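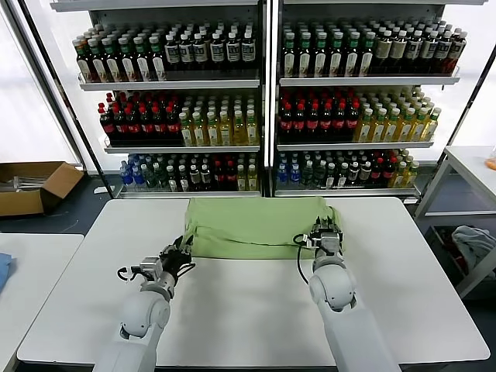 11/10/22

I have been folding shirts the wrong way for most of my adult life. The way I did it was to hold the shirt up under my chin, bring the sleeves in, and let the bottom half flop over. It works well enough if the shirt is going straight into a drawer and nobody is going to see it. It doesn't work for a collar, and it doesn't work when you have a lot of them to get through.

In September I took on the shirts for the shop in Plultside. It's a small place that sells drinks and snacks and has a line of plain polo shirts in a few colors, and the shirts had been living in a heap in two boxes in the back. My job was to get them out, fold them all the same size, and put them on a shelf where a customer could pick one up without starting a landslide. There were 34 in the first box. I didn't count the second.

The first thing I learned is that the table matters more than the folding. I started at home on the bed, which is too soft and too low. The shirt sinks, the edges pull in, and your back hurts by the tenth one. Then I tried the kitchen table, which is the right height but has a groove down the middle where the leaf goes in, and the groove printed a line on everything. A plain flat table with nothing on it is what you want. White is good because you can see lint and crumbs before they get on the cloth.

The second thing is to smooth before you fold, and again after each fold. I used to save all the smoothing for the end. By then the creases are on the inside and you can't get at them. Now I lay the shirt face down, pull it by the two bottom corners until the body is flat, and run the side of my hand from the middle out to the seams. Then one side comes in, sleeve back on itself, smooth. Other side, same thing, smooth. Then the bottom comes up to just under the collar.

For the last fold you have a choice. Folding in half gives you a longer shape that fits a deep shelf. Folding in thirds gives you a thicker, shorter one that stands up better in a drawer. The shelf at the shop is 15 inches deep, so I went with halves. At home I do thirds.

Knit cotton is forgiving but it has a memory. A shirt that has been in a box for months will want to go back to whatever shape it had in there. The light green ones were the worst for this, and I have no idea why. Same fabric as the others according to the tag. They'd lie flat while I had a hand on them and then a ridge would come up along one side. I gave up fighting it with my hands and started putting a hardcover book on each one while I did the next. That took care of most of it.
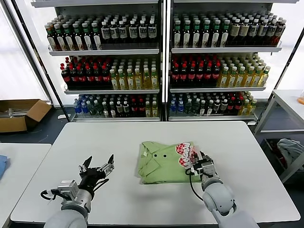

Do you need to button a polo shirt before you fold it?

Do the top button, at least. It keeps the collar from spreading and gives you a center line to fold to. On a shirt with only two or three buttons it takes a few seconds to do them all, so I do. If the collar is the stiff kind, flip it up, lay it back down flat, and then turn the shirt over. The points will sit where you left them.

I have tried folding boards. Mine is a Prurkent, the hinged plastic kind with the flaps, bought secondhand. It makes a very even square and I can see why stores like them. The trouble is that it's sized for one shirt size. Anything larger than a medium hangs over the bottom and you end up making an extra fold by hand, so you might as well have done the whole thing by hand. I used it for the small ones and then put it away. A piece of cardboard cut to the width you want does the same job. You lay it in the middle of the back below the collar, fold the sides in over it, and slide it out before the last fold. I cut mine from the side of a Mamani cracker box and it lasted the whole first batch.

Tags are another small matter. If there's a tag or label near the collar, decide early whether you want it showing or tucked in, and do every shirt the same way. I left the neck labels showing so people could check the size without unfolding anything. I had tucked them in on the first few and had to go back.

Then there's the stacking. I alternate which end the collar faces – one toward the wall, one toward the front – because a collar is thicker than a hem and a stack of collars all on the same side leans. Six or seven high is enough. Past that the bottom ones get pressed so hard that you might as well have left them in the box, and people always want the size on the bottom.

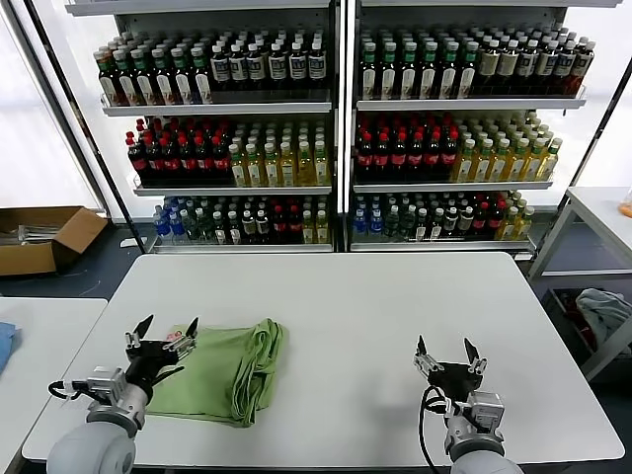
A loose fold is fine for some things, by the way. I don't do the full routine on what I wear around the house or on anything that's going to be hung up later. Those get folded once the long way and once across and that's it. I only bother with the careful version for shirts with a collar, shirts that are going in a suitcase, and shirts somebody is supposed to buy.

For the suitcase, I've gone back and forth on rolling. Rolled shirts take up less room and you can see them all at once. But a rolled collar comes out bent, and on my last trip to Cimbridge I spent the first evening in the hotel trying to steam one flat in the bathroom with the shower running. Since then the collared ones go in flat on the top layer, and I roll T-shirts and pajamas and use them to fill the corners.

I finished the first box over two afternoons. I was slow to start with and got faster somewhere in the middle, and then slow again when I was tired and my squares started coming out crooked. It's better to stop at that point. I refolded several the next morning that I had thought were fine the night before.

The second box still has to be done. Those are mostly darker colors and some are long sleeve, so the sleeve has to be doubled back on itself down the length of the body – an extra fold on each side, and more bulk at the edges. I'm going to see if folding the sleeves at a slight angle spreads that out a bit. I also want to find a better weight than the hardcover book, something wider and smooth on the bottom. A big cutting board might do it. If I get to it before the holidays I'll write down how the long sleeves went.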